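Février, vers onze heures du soir.

J'ai encore raté le pain. La pâte a bien monté pendant la nuit, mais après le four elle était lourde comme une brique, et Matúš a mangé deux tranches par politesse. Il dit que la farine d'ici n'est pas la même que chez nous. Je crois plutôt que je suis trop pressé.

Ce matin, leçon de français avec Mme Matoušek. Nous avons lu une page sur les marais salants et j'ai appris le mot « paludier ». Elle m'a corrigé 30 fautes dans ma lettre à la mairie, surtout des accords du participe. Je ne comprends toujours pas pourquoi « elle s'est lavé les mains » reste sans e - elle me l'a expliqué deux fois, et j'ai hoché la tête. 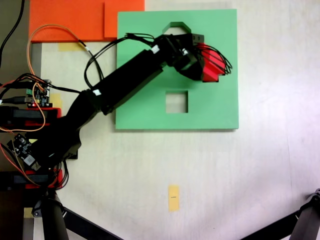

Ensuite le bus 56 jusqu'au marché, sous la pluie. J'ai pris des poireaux et un levain chez le boulanger, qui m'a conseillé de mettre 100 grammes d'eau en plus. Je recommence demain matin. Il faut aussi que je téléphone à ma sœur avant midi.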